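Grostura Two-Level Display Shelf, Yellow

Item 1745

The Grostura is a long, low shelving unit for shops, trade counters and training rooms. It has an open top for larger pieces and a recessed shelf underneath for small stock. The finish is a high-gloss yellow on all visible surfaces. Mittal makes it and Itside sells it from the Gakville warehouse.

The top comes as two panels that meet at a seam. Each panel lifts off on its own, so a scratched one can be replaced without buying a new unit. The panels sit flush when the legs are leveled. If you can feel a step at the seam, turn the foot on the lower side until it goes away.

The lower shelf is set back from the front edge and stays out of the way of knees and carts. Most customers use it for samples, labeled blocks, caps and other parts that get lost on a big surface. Long thin items can lean at one end. Larger molded parts such as covers and casings go on top, where they can be picked up and put back with one hand. Dark parts show up well against the yellow.

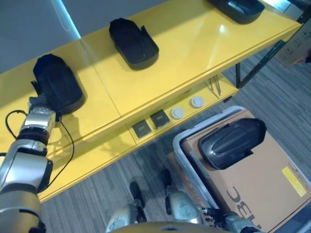 Can the shelf stand on carpet?

It stands well on short, dense carpet such as office tile. Set the unit in place, leave it overnight, then check the level again and adjust the feet. On deep pile we suggest a board under each leg.

The legs are black metal and go straight to the floor. They bolt to the underside with the hex key in the box. Assembly takes two people, mainly for turning the unit upright. Tighten all the bolts by hand first, then go around again with the key.

Gloss finishes reflect overhead lights. In a room with bright ceiling fixtures you will get glare on the top – moving the unit a foot or two closer to the wall often helps. For a duller surface, order the matte panels, which fit the same frame and come in yellow or gray.

Clean with a soft cloth, water and a little dish soap. Do not use scouring pads or window cleaner with ammonia. Polish is not needed and makes the surface slippery, so smooth parts will slide when the unit is bumped.

What comes in the carton

Top panels, 2
Lower shelf, 1
Black metal legs with adjustable feet, 6
Bolts and washers, 12 of each
Hex key and printed instructions

Bins and boxes are sold separately. An open plastic bin on the floor next to the unit is handy for parts waiting to go out on display.

Matte panels are out of stock and due back in March. Orders for the gloss version ship from Gakville as usual. Damaged panels should be reported before assembly – keep the carton, as the driver will need it for the return.

Contact Itside, Gakville | © 2026 Itside. All rights reserved. | Back to top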